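Date: March 29, 2020
Subject: Re: [cell-users] gripper drops out partway through a bin run

Replying to the list and not just to the original poster, as I suspect a few of you have the same fault and are blaming the weather.

> We are getting random protective stops on a small picking cell.
> Arm is fine, controller is fine, the log says "tool comms lost"
> and then nothing useful. Happens every few hundred picks. We have
> changed the gripper, the tool cable and the power supply, in that
> order, and it still does it. Festel support have asked us to
> update the firmware. Has anyone seen this, and is there a colour
> of chicken we should be sacrificing?

I have seen this. I had five weeks of it, and I updated the firmware too. It gave me a nicer font in the log viewer.

Our version went like so. The cell at Nidomberg picks blocks out of a bin, puts them back, and does it again until somebody wants to go home. On a good day it got through 1,140 picks before stopping. On a bad day it got through 85. The message was the same as yours, word for word, and the gripper stayed shut on whatever it was holding, so every stop ended with me persuading a block out of its fingers by hand. More on that below, as it's the part I'm least proud of.
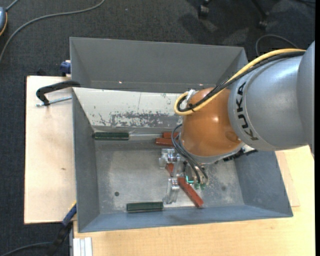

My favourite suspect for the first fortnight was the gripper itself, and I swapped it for the Eveo unit we keep in the cupboard. Same fault. Then I swapped the tool cable, and got one glorious afternoon without a stop, which I reported up the line as a fix. You can guess. What I should have been looking at was the cable run further back. Our yellow cable comes over the top of the arm and turns back on itself in a tight loop beside the orange wrist joint, with the black bundle following it round and one small tie holding the lot together. It looked tidy, and I was rather pleased with it. The trouble is that all the bending ends up in the same few centimetres, and the wrist does most of its twisting when it reaches down near the walls, so the cable was getting its worst treatment on the corner picks.

If you plot your stops against pick position you'll know in an hour. I did this in week four. Nearly all of ours were at one end of the bin, with the wrist wound well round. I then held the gripper still, jogged the last axis back and forth by itself and watched the comms counter. It sat at zero until the far end of travel and then went up like a taxi meter. One conductor had gone inside the jacket. The outside of the cable looked perfect, and the continuity test passed every time, as I had been doing it with the arm parked at home like a civilised person.

What we changed:

New cable, rated for torsion this time. The old one was rated for flexing, and there is a difference, described in a footnote on page 31 of something.

A bigger loop, with the tie moved back so the slack can travel.

A soft limit on the last axis, so the planner has to find another way round. It grumbles and costs a little cycle time.

We have done 4,000 picks since without a comms stop. I'm not calling it fixed. I have learned about that.

Now the part below. A lost comms message is not a safe state. Our gripper holds its last command when the link goes, and when the link came back (as it does, if you nudge the arm while leaning over it) it carried out the open command it had been saving up. My hand was next to it. I got a blood blister and a form to fill in. The Doležal manual does say to isolate tool power before reaching in, in bold, and we now have a lockable switch for it. Please check what yours does on reconnect before you next go fishing.

To the original poster: could you send the joint angles from your last few stops? And leave the chicken alone until we've seen them.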